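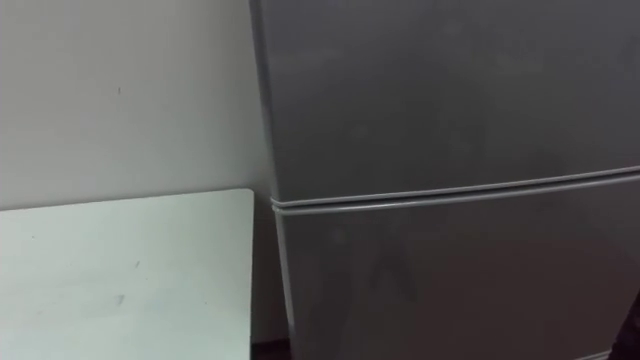
The gray refrigerator, two doors, with the pale strips between them

From: Judit Magyar
To: Salian house list
Subject: Re: [salian-house] Which fridge goes and which one stays?

Hello all,

Thank you Aishwarya for starting this. I quote your message first and then I answer, because I was away in November and I think several of us have lost the thread.

Aishwarya Kamath wrote:
> Hi everyone,
> The new kitchen plan from Skoltau leaves space for one
> refrigerator on the second floor. At the moment we have two, the
> gray one and the old white one by the window. I would keep the
> white one, as it has the bigger freezer. The gray one always looks
> dirty, even one day after cleaning, and the lower door does not
> close well. Does anybody want to speak for it?
> Also, what do we do with the food that has no name on it?
> Aishwarya

I would like to speak for the gray one.

First, the dirty look. The smudges are on the lower door, and the upper door is quite plain and even. I think we all push the lower door with our hands, or with a knee when we carry something. The finish is matte and it keeps every touch. I had the same kind of surface in my old flat, and what helped was a soft cloth with warm water and one drop of dish soap, then a second dry cloth, always wiping in one direction. Please do not use the green scrubbing sponge. It makes shiny spots and they do not go away.

Second, the door that does not close. In my flat it was the rubber seal, which was sticky from spilled juice. I would first clean the seal with a cotton swab and check that no box on the lower shelf is pushing from inside. If this does not help, a new seal for this model costs 16 euros at Skustel, I asked them on the phone. They need the model number from the sticker inside the door. The pale strips where the two doors meet also collect crumbs in the thin gap, and an old toothbrush is good for that.

Third, the white one. Yes, the freezer is bigger, but half of it is ice. I defrosted it last spring and it took me a whole evening and all the towels. I also find it loud, and Poltport told us already that they will not repair it again.

So my proposal is: we clean the gray one properly, we change the seal if it is needed, and we let Poltport take the white one when they come for the old stove. If most people still prefer the big freezer, I will not fight about it — but then somebody else should do the defrosting.

About the food without a name: I suggest a strip of tape on the upper shelf, and everything behind the tape is for everybody. Things in open cans should not go there. I have a roll of paper tape and a marker and can leave them on top of the microwave.

One more question. Does anyone remember if the side panel must have some free space to the wall? In the plan it stands very close, and the manual is not in the kitchen drawer where I thought I had put it.

I can do the cleaning in the morning, before 10, if one person helps me to empty the shelves. Please write to the list and not only to me.

Best regards,
Judit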